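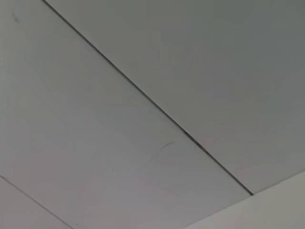

Elus, a small robotics company, has opened a practice space in Gonau where people teach robot arms to do simple household jobs by steering them through the work. The first jobs on the list involve handling small items and containers, the kind of thing most people do without looking. The arms work next to plain surfaces, pale gray panels with a narrow dark seam where they meet and a scuff mark here and there. Operators say plain surroundings like these can be harder on a wrist camera than a cluttered kitchen, as there is little for the software to use when it tries to work out how far away a surface is.

The company plans to record 2,000 demonstrations by June. Each one is a single run of a task from start to finish, led by a person. Some operators take hold of the arm and move it through the job by hand. Others sit at a control station and drive it remotely, with a camera view on a screen in front of them.

Miyuki Takeda, who runs the Gonau site, said the company has trained 13 operators so far and expects most of the recording to be done from the control stations. Moving the arm by hand is easier to learn, she said, but the person's own hands tend to end up in the camera view, and those runs take longer to clean up afterward.

"With the remote controls, people go too fast on the first day," Takeda said. "They know how to pick up a basket. They have to learn how the arm picks up a basket, and that takes most of a week."
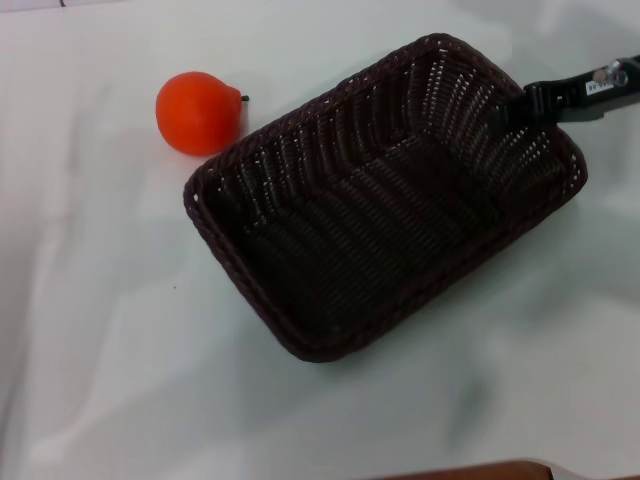

A black gripper at the rim of a dark woven basket, with a small orange-red fruit on the cloth beside it.

Baskets were added to the task list after operators asked for something with a rim and a woven surface. A grip that holds well on a smooth box may slide or catch on a braided edge, Takeda said, and operators are told to come at the rim slowly and try again if the first grip is poor. Runs with a second try in them are kept and marked as such.

The recordings go to Matar, a software firm that is building the training program. Matar will test its first version after 500 runs have been checked and labeled. In that test the arm will be given the same tasks with no operator at the controls, and the items will be set down in places that were left out of the recordings.

Elus said it has no plans to sell a household robot itself. It wants to license the finished program to companies that already make arms. A second practice space, in Lonisari, is due to open later in the year with the same equipment and the same task list.

Operators are hired in short blocks and paid by the hour. No background in robotics is required. Applications for the next block at Gonau are open now.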